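Looking After Animals in the Community
Handout for Session 2: Planning a Fundraising Day for a Small Rescue
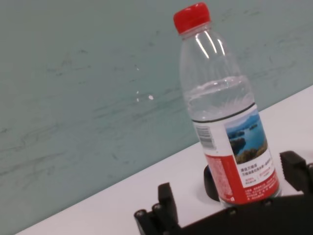
Welcome back, everyone, and a special hello to those of you who joined us after the first evening (you haven't missed much, and the notes from last time are in the blue folder by the door, so do help yourselves!). Last week we talked about where a rescue's money goes, and I promised we would get on to the cheerful side of things, meaning how you bring some of it in while giving people and their dogs a lovely day out.

Our worked case is the Sernmont Dog Walk, which I helped to run for several years and which I'm afraid you will hear a great deal about before the course is over. It takes place in June, starts and finishes at the Pellegrini farm, and is open to anybody with a dog, a borrowed dog or simply a fondness for dogs.

Choosing your date

Start with the date and be stubborn about it. Look at school holidays, the village fête, the big football matches and whatever the neighbouring rescues are up to. We once picked the same Saturday as the Daltero horse show and spent the morning waving at horseboxes as they went past our gate. A quick telephone call to the other organisers would have spared us that, and they were perfectly friendly when we did finally ring.

Think about the heat as well. Flat-faced breeds, elderly dogs and puppies all struggle on a warm afternoon, so we now set off at ten and aim to have every dog back in the shade for lunch. Have a shorter route ready, and be prepared to call off the walk altogether if the forecast is bad. People do grumble, but they come round.

Setting your budget

Let us go through the Sernmont figures together. The rescue wanted to raise 1000 pounds towards its winter vet bills. The costs came to 310 pounds, which covered insurance, the hire of the field toilets, printing and rosettes. So the day had to take 1310 pounds before we could say we had reached our target, and you would be surprised how many first-time organisers forget to add the one to the other. I certainly did!

Write your costs down before you decide the entry fee. We charged per dog and let the people in free, and a family with two spaniels never seemed to mind paying twice. Keep the cake money, the raffle money and the entry money in separate tins, and have two people count each tin at the end of the day.

Before next time

Please read section 11 of the course pack, on permissions and raffles, and jot down one idea for an event in your own area. It can be as small as a coffee morning. Zhiqiang Du will be joining us for the second half to talk about the Gurkenier cat shelter and its open days, so bring your questions about visitors and nervous cats, as he has plenty of stories on both.

If you can't make it, drop me a line and I'll put a set of notes aside for you.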